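The simulated room came out of the second term of the Selcombe robotics club, when our students had grown rather fond of the Drostirer simulator and wanted somewhere less bare to practise in. Reshma Visser suggested a tiled wall meeting a rough grey one, with a little yellow lamp and a picture hung up, so that the wrist view would have plenty to look at.

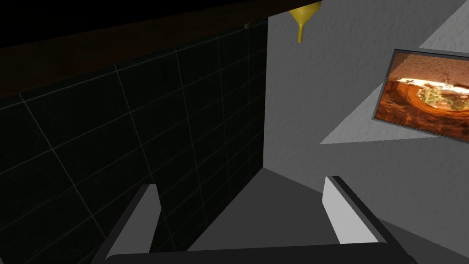
### 4.2 Views at close range

All 13 students drove the arm by hand, in teams of their own choosing, and between them they saved 34 runs. We had expected the close views to be the hard ones – and so they were, as the teams told us at some length! With large plain surfaces filling most of the view, as in Figure 2, there is very little to steer by except the edges where one surface meets the next. 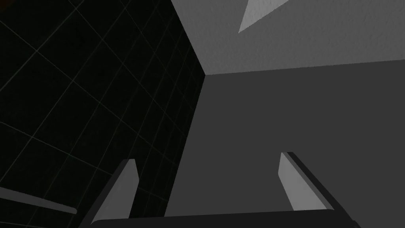 **Figure 2.** Wrist view at close range in the simulated room, gripper open.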